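Morkus H2 Handheld Gripper Pair (left + right)
Clarnberg Equipment / Handheld and Teleop / Grippers

Status: in stock, revised cable clamp. Ships in 3 working days.
Please read the fault notice below before you order spares or plug in an older pair.

What you get
Two handheld grippers, one left, one right
Two cables, fitted
Gray triangular mounting plates, drilled, fitted
Spare jaw pads, one set
Hex key
Hard case sold separately (Burance case fits, the small one does not)

FAULT NOTICE: jaw closes by itself

Applies to pairs shipped before December with the old cable clamp. If your clamp has one screw its the old one. Two screws, new one, you can skip this part.

What happens: cable gets pulled sideways at the grip, connector shifts inside the housing, the position signal drops out. Controller reads the dropout as "closed" and drives the jaw shut. Full force, no warning beep. Opens again when the signal comes back, or doesn't, in which case pull the power.

We had four reports. Three were crushed objects, mostly soft stuff, one a ceramic cup. The fourth was a pinched fingertip, bruised, nothing broken. Leokadia Pawlak on our bench got it to repeat after 400 sideways tugs on one unit and 14 on another, so don't assume yours is fine because it has been fine so far.

Worst jobs for it are the ones with a lot of reaching across and turning the wrist. Shoe sorting, folding, anything low on a table where the cable hangs over the front edge and drags.

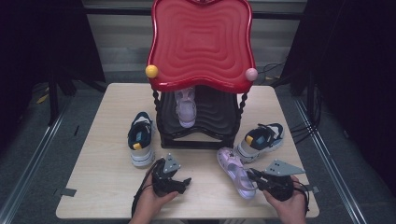

Handheld pair at a shoe-stand task. Cables hang off the grips on the outer sides.

If you have the old clamp

Stop using the pair with a hand or anyone else's hand near the jaws. Power off at the controller first, then unplug. Not the other way round, unplugging live is the same dropout and the jaw will close.

Check the cable where it goes into the grip. Any movement at all, even a little wiggle, counts as bad. Check both sides, the right one usually goes first but we have seen left ones too.

Send us the serial number, it is printed inside the battery door. We mail the new clamp kit free, both sides. Fitting takes 20 minutes with the hex key. Do not glue the connector. Two people have glued the connector and we could not get the housings open again.

Firmware: version 14 or later treats a dropout as "hold" so the jaw stays where it is. Install it even if you have the new clamp. Install it even if you don't have the clamp yet, but it does not replace the clamp, a loose connector will still give you garbage in your recordings.

Tape is OK as a stopgap for the cable, along the handle, with a bit of slack at the wrist. Not over the vent.

Bad recordings

Sessions made with a loose connector may show the jaw at zero for a few samples, then a jump. Irena Wilczyńska wrote a small checking script that flags these, ask support and we'll send it. It wont repair them. Throw the flagged ones out or trim them.

Returns

Pair with a damaged housing or a jaw that won't open: full swap, we pay shipping both ways. Leave the mounting plates on. Take your own camera or tracker off first please, we got one back with somebody's tracker still bolted on and it took weeks to find the owner.

Ordering through Kwiatkowski? They still have old-clamp stock on the shelf. They know about it and they are supposed to put the kit in the box. If there is no kit in the box write to us, not to them, it's quicker.

Spares
Clamp kit, two screw, pair: free for affected serials
Cable, left or right: in stock
Jaw pads, set: in stock
Mounting plate: back order

Questions on the fault go to Miłosz Borkowska at the support desk, phones open until 4 pm. If someone got hurt, call, don't email.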